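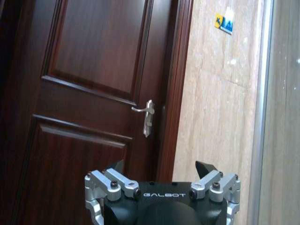

Subject: Re: [Kanaan-residents] Door refinishing and handles

I've done a few of these in our building now, so some notes in reply.

> We have the old dark panelled doors, with the
> long plate handles that come to a point top and
> bottom. Finish on ours has gone cloudy near the
> lever. Do I strip the whole thing or can I patch
> it? And do the handles have to come off? Last
> painter in Lernitz Court just taped around them
> and it looks terrible.

Take the handles off. Two screws for each plate on ours, plus the one that holds the lock cylinder in from the edge of the door. Leave the door open while you do it and keep the key in your pocket. Tape never follows those pointed ends properly and you get a ridge of varnish that chips the first time you clean it.

I wouldn't strip the lot for a cloudy patch. Wash it with warm water and a bit of sugar soap, let it dry overnight, then rub back lightly with 220 along the grain. On the flat field of the panel that's easy. The stepped moulding is slower - fold the paper and do each edge by hand, and go gently on the high edges or you'll be through the colour. A dark reddish-brown is hard to match once you've done that. I used the Plinance gloss in mahogany and it came out a shade too red, so try it on the top edge of the door first.

Two thin coats. I left 18 hours between them and that was fine in November. In winter I'd give it longer.

If you want to replace the handles, measure from the centre of the lever spindle to the centre of the keyhole before you order. Plitavance sell a similar lever on a long backplate, but theirs is 5 mm out from what we have and the holes don't line up. I sent mine back. A second-hand set with the right spacing is less trouble - the old screw holes get covered as well.

Don't forget the frame. I did the door only and now the grooves down the side look dull next to it, so that's my job for Sunday.

Unit 8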